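Laundry day, the quick version

Sort the night before. Towels alone, always. I keep whites in a plastic basket with holes so they can breath.
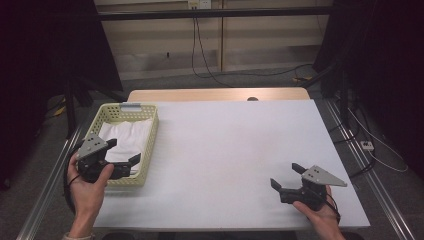 Stains

Cold water first. Dish soap, 12 minutes, rinse. Grease needs two rounds.

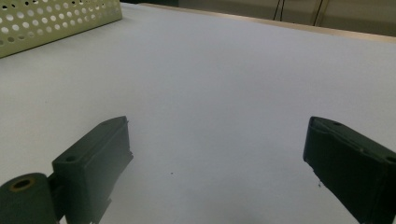
White tabletop, two tiny specks.

Lint gets on everything, so wipe the folding spot before you start. 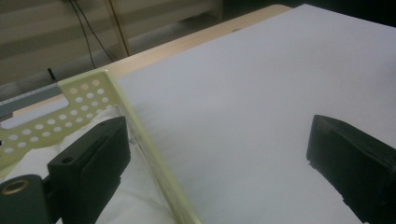

Fold warm, straight from the dryer. Sheets first, shirts after. A light green basket like this one, with the holes, is easy to rinse in the tub. Stella Kaijage taught me thirds, not halfs. Fits the shelf better.

Dryer sheets: half is plenty, and skip them

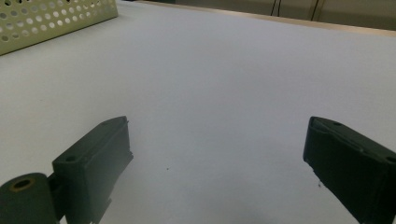 for towels. Clean the lint trap every load.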